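Skaltton Episode Guide Dataset

Version 3
Last updated: 02/07/2023
Maintainer: Getachew Tesfamariam

Summary

Skaltton is a table of episode records for television comedy dramas, with short plot summaries and review excerpts. It was built to test recap generation and to measure how review tone changes over the run of a series. The set covers 155 series. Text is in English.

Contents

episodes.csv: one row per broadcast episode
series.csv: one row per series
reviews.jsonl: one record per review excerpt
splits/: lists of series IDs for train, dev and test

Fields in episodes.csv

series_id: string, matches series.csv
season: integer, starts at 1
episode: integer, restarts each season
title: string, empty if the episode was untitled
air_date: first broadcast in the country of origin
runtime_min: integer, ad breaks excluded
summary: plain text, 100 words or fewer
renewed_after: true on a season's last episode if another season was ordered, otherwise false

Fields in reviews.jsonl

review_id, series_id, season, episode, text, tone

The episode field is null when a review covers a whole season. Tone takes one of 3 values: positive, mixed, negative. Each excerpt was labeled by 2 readers working apart. Where they disagreed, the Lavmont desk made the final call and the original labels were kept in tone_raw.

Sources

Summaries were written for this project from viewing notes. Air dates come from the Holst listings archive. Review excerpts come from the Clinerville newsletter and are included with permission. No subtitles or scripts are in the release.

Loading

Files are UTF-8 with Unix line endings. Summaries may contain commas and quotation marks, so use a real CSV parser. Do not split on commas. Read series_id as a string or leading zeros will be lost.

Splits

Splits are made by series. All seasons of a show fall in the same split. A spin-off is placed with its parent show.

Changes in version 3

- Double-length finales are now one row. Version 2 split them in half.
- Specials moved to season 0.
- Fixed air dates for shows first released online and broadcast later.
- Removed duplicate reviews that differed only in spacing.

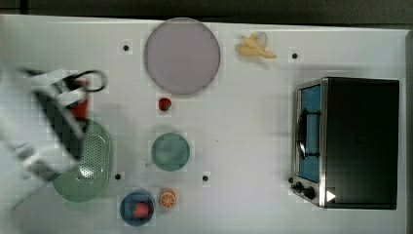
Known issues

- Runtime is missing for many older specials.
- Some summaries give away the ending. There is no spoiler flag yet.
- renewed_after is false both for canceled shows and for shows with no decision at the time of release.
- The negative class is small. Report scores per class.

License

Summaries and tables may be reused with credit. Review excerpts may be used for research only.

Contact

Send corrections to the maintainer with the series_id, season and episode number. Fixes go into the next version. Old versions are not patched.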